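Still waiting on the Sala report

21 Apr 2019

I promised I would write something once the health agency put out its report on the Sala vaccination drive, and since it has now slipped a second time (March came and went without a word), I thought I would set down where things stand. Several of you have written to ask, and it was kind of you to wait so patiently while I fussed over my notes.
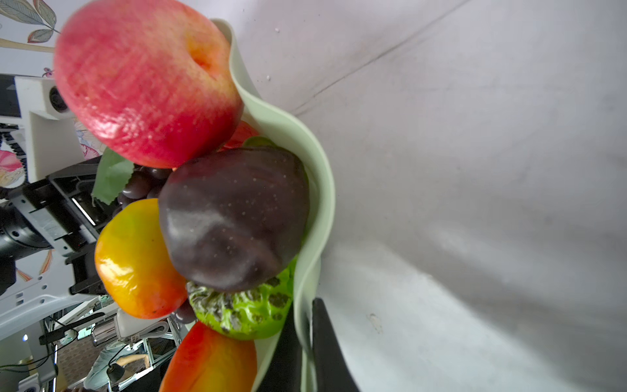

Peach, plum and grapes

What we know for certain is rather little. The agency set out to reach 2,000 children across the two valleys, and the last bulletin I saw gave 1,264 as having had their first measles dose. The second doses are where it gets murky. Kacper Jasińska, who has read far more of these bulletins than I have, wrote to me from Bernonberg to say that the figure of 261 is for one district only, and that the newspapers have been quoting it as if it covered everybody. I did the same myself in my last post, so I am sorry about that.

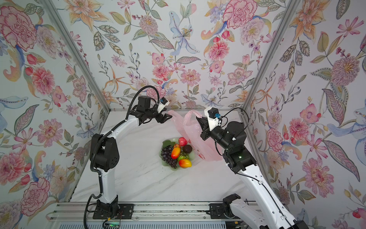 Fruit dish and pink plastic bag

We talked it all over at our last meeting, and I came home with my head full, as I usually do. Evaristo Lombardi feels the agency is being scolded unfairly – the road to Pendden was shut for weeks, after all, and there is only so much a small team with a cool box can do. I have a good deal of sympathy with that. Still, I would like to know why the money for fuel was held back, and a plain answer would cost them very little. I have written again to their press office and will put the reply up here when it comes.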